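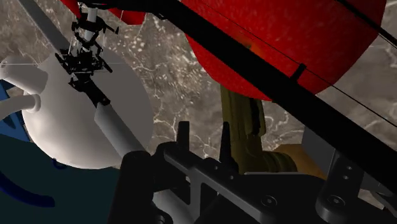 *White vessel on a marble-patterned surface, close up*

## Getting your single ready to send to radio

Updated April 13, 2018

Quick one, between sessions. Lots of new artists asking how to get a song to the DJs at Drurnness FM and the smaller stations. Steps below, in order.

1. **Finish the mix first.** No "almost done" versions. Bounce a WAV and a 320 MP3.
2. **Make a clean edit.** Drop the swear words out or reverse them. Keep it under 3 minutes 30 if you can.
3. **Name the file right.** Artist - Title (Clean). Not "final final 2".
4. **Fill in the tags.** Artist, title, year, songwriters, a contact number. DJs lose emails all the time.
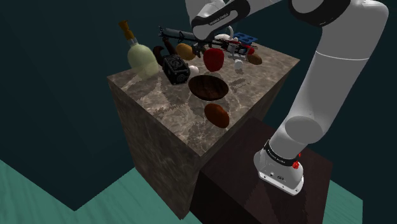

*Large bottle, stone-topped table, white robot arm*

### Sending it out

Upload to Cliteo, set the link to download, no password. Then write the email. Short! Who you are, what the song sounds like, the link, one press photo. No life story.

Send to one station at a time. Seventeen people in the CC line looks bad and they wont open it.

Wait 7 days before you follow up. Once. If the show is on Dradent, tag them there after they play it, not before. 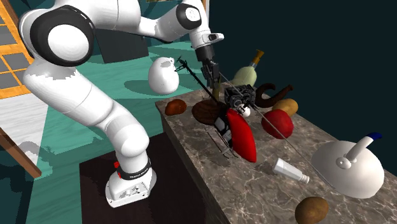 *Arm over the countertop*

### Money stuff

- Register the song before the first play. Royalties from March plays on my last one never came, my own fault, I registered late
- Don't pay for spins. A promoter in Cheetham quoted me 3,000 for "guaranteed rotation". Walked away
- Split sheet signed by everyone, producer too. Do it in the studio, befor people go home
- Keep a list of who you sent to and when. Plain spreadsheet is fine

Template email coming next week, still fixing it.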